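Le carnet d'écriture Flemthorpe, après un usage quotidien

Dernière mise à jour : 19/7/19

J'écris des billets, quelques nouvelles et, quand on me les demande, des textes de présentation pour des expositions. Pendant longtemps j'ai tout tapé directement à l'écran. En juin, j'ai acheté le carnet guidé de Flemthorpe, dont plusieurs blogueurs parlaient, avec l'idée de reprendre le premier jet à la main. Je l'ai payé moi-même, à la librairie Winero, et la marque ne m'a rien demandé.

Le carnet compte 400 pages. Les 100 premières sont dites guidées : une question en haut à gauche, des lignes dessous, une marge large à droite pour les reprises. Le reste est simplement ligné, avec une table à remplir soi-même en début de volume. La couverture est souple, gris foncé, et le dos tient bien. Il s'ouvre à plat à partir du premier tiers. Avant, il faut garder la main dessus.

Le papier est bon. Mon stylo plume habituel, un Nedell à plume moyenne, ne traverse pas, sauf quand je rature beaucoup au même endroit. L'encre met un peu de temps à sécher et je suis gaucher, donc j'ai eu des traces les premiers jours. Avec un feutre fin, plus de problème. La réglure est un peu serrée pour mon écriture. J'ai fini par sauter une ligne sur deux, et les pages filent plus vite que prévu.

Les questions sont la partie que j'attendais le plus et elles sont inégales. Certaines sont utiles : « De quoi parle ce texte si l'on retire le premier paragraphe ? » m'a fait couper l'ouverture d'un billet que je traînais depuis des semaines. D'autres relèvent du développement personnel et ne m'ont servi à rien. On me demande par exemple quelle couleur aurait ma confiance en moi. J'ai laissé la page blanche. 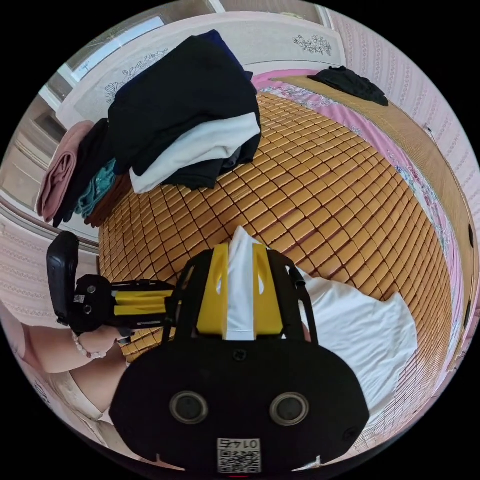

Il y a aussi, toutes les vingt pages, un bilan où l'on note ce qu'on a écrit et ce qu'on en a fait. Je pensais le sauter. Je le remplis pourtant à chaque fois, parce qu'il oblige à constater qu'un texte existe, même mauvais, même inachevé. Quand on a tendance à trouver que ce qu'on fait ne compte pas, une liste datée est assez difficile à contredire.

Pour donner une idée du rendement : mon dernier texte long, un peu plus de 3000 mots, a été écrit entièrement dans le carnet puis saisi en deux soirées. La saisie m'a servi de deuxième version. Je ne dirais pas que le texte est meilleur qu'un autre, mais j'ai moins relu en cours de route et je suis allé au bout.

Côté défauts, le signet s'est effiloché très vite - j'ai brûlé l'extrémité avec un briquet, cela tient. La pochette en fin de volume est trop étroite pour une feuille A4 pliée en deux. Et le carnet est lourd. Je ne l'emporte pas en train, je prends à la place un petit Pangilinan agrafé et je recopie au retour, ce qui fait une étape de plus.

La traduction française est correcte dans l'ensemble, avec quelques maladresses. « Draft » est rendu tantôt par « brouillon », tantôt par « ébauche », et le bilan parle d'« esquisse » sans qu'on sache s'il s'agit d'autre chose.

Je le conseille à ceux qui écrivent régulièrement et qui corrigent trop tôt. Pour un journal intime, un cahier ordinaire fera aussi bien et coûtera moins cher. J'en rachèterai sans doute un, à condition que Flemthorpe propose une version sans les pages guidées, ou avec une réglure plus large.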